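Guides > Home and Office Storage > Urnus Clear Bin > Section 2: Filling the Bin
Print this page | E-mail this page

Section 2. Putting cups and small table items in the clear bin
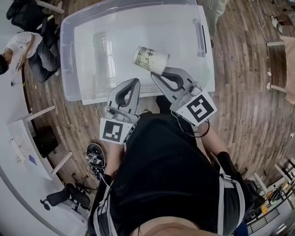
Can I put a cup in the bin when there is still a little tea in it?

Please empty the cup first and dry it well. The bin has a lid, and under a closed lid even a small amount of liquid will make a smell after one or two days.

2.1 Before you begin

The steps in this section are for the Urnus clear bin, order number 507, and also for the smaller one, order number 347. The two bins have the same lid clips. If you have an older bin from Hosoda, the steps are the same but the lid is closed by pressing on the corners.

1. Choose a flat table which is wider than the bin. The whole bottom of the bin must stand on the table.
2. Take off the lid and lay it on another place, with the inner side up.
3. Wipe the bottom of the bin with a soft cloth. Do not use the rough side of a sponge. The plastic is scratched very easily and the scratches do not go away.
4. Remove the protective film from the handles, if it is still there.

Note: A new bin can have a light smell of plastic. Leave it open for one night.

2.2 Putting the cups in

1. Begin with the heaviest items. Full jars and bottles go first, cups go after them.
2. Put paper cups and thin plastic cups on their side, or stand them upside down. Standing upside down is better when you have enough height.
3. When the cups lie on their side, turn all the openings in one direction. In this way you can slide one cup a little into the next.
4. Lower each cup with the hand until it touches the bottom. Do not drop it from the rim.
5. Hold a paper cup near its base, where it is stronger. A cup that was pressed in the middle keeps the fold.
6. Ceramic cups must be wrapped. One sheet of kitchen paper is enough for a cup without handle. For a cup with handle, use two.
7. Fill the free corners with napkins or a folded towel, so that nothing rolls when the bin is carried.

Caution: Do not place glass directly against ceramic.

Caution: Do not push the cups down to make the lid close. Take one layer out and use a second bin.

Note: If the cups have a printed side, you may turn the print to the wall of the bin. Then you can read from outside what is in it, and a label is not necessary.

2.3 Closing and carrying

1. Place the lid and press first the long sides, then the short sides.
2. Close the 2 clips. You must hear a click at each one.
3. Lift the bin by both handles. Never lift it by the lid.
4. Do not stack on a bin which contains only paper cups. The lid bends inside and the cups get crushed.

2.4 Cleaning

Wash the bin with lukewarm water and a little dish soap. Do not put it in the dishwasher. Dry the inside of the handles also, the water stays there for a long time. For stains of coffee or tea, leave the bin with soapy water for an hour and wipe again.

Spare clips can be ordered from the Asamis shop in Zerville. Please write the order number of your bin with the order.

Last revised: Saturday, April 6, 2024

Reader comments

Benedetta Testa
Step 3 in 2.2 was useful, I always had the cups in all directions and lost half of the space. But do the spare clips fit the old Hosoda bin also?

Barış Kırmızıgül
@Benedetta no, they don't fit, I tried with mine. The old lid has no place for a clip. I keep it closed with a wide rubber band.

Benedetta Testa
Thank you, I will try with the band.

Print this page | E-mail this page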